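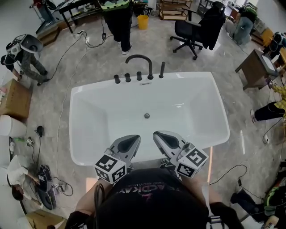 Trultmont opens bookings for hand-held gripper kit

Trultmont has begun taking bookings for a hire service that lets customers record household jobs with a pair of hand-held grippers, for use in training robots.

The service covers the grippers, the recording equipment and a day's instruction. Customers can use their own rooms or book a place at the firm's indoor site, where several people can work at the same time. A day at the site costs 500 euros per pair of grippers. Hire for use elsewhere costs 2,000 euros a month, with delivery charged separately.

Each gripper is held by a handle and carries a cube printed with black square markers. The markers let the software work out where the gripper is and which way it is facing as the person moves. The recordings are then matched up and handed over as files.

Bathroom work is the first set of tasks on the list. It includes wiping down a bath, turning taps and putting a hand shower back in its holder. Kitchen and laundry tasks will be added in November.

"Baths came up again and again when we spoke to customers," said Jytte Baldursdóttir, who runs the service. "The sides are smooth, you have to lean over, and the taps are often at the far side. People do it without thinking, but there is very little recorded material to learn from."

Granström, which makes cleaning machines for hotels, took part in the trial. Its project lead, Aslak Skjelbred, said new staff were able to make usable recordings by the afternoon of their first day. He was less happy with the time it took to get files back.

"We waited longer than we had planned for, and two batches had to be sent again," he said. "The grippers themselves gave us no trouble."

Trultmont said it had since changed how files are checked and would return them within 20 working hours of a session ending. Customers who wait longer will not be charged for that session.

The firm has 50 pairs of grippers for hire. One size is on offer at present, and Raquel Fonseca, who handles orders, said a smaller handle was being tested after several users found the current one too wide.

Bookings are open to companies and universities. Private customers cannot hire the kit, although they may apply for paid recording work at the site. Sessions there start at 8.30am and finish at 4pm, with an hour for lunch.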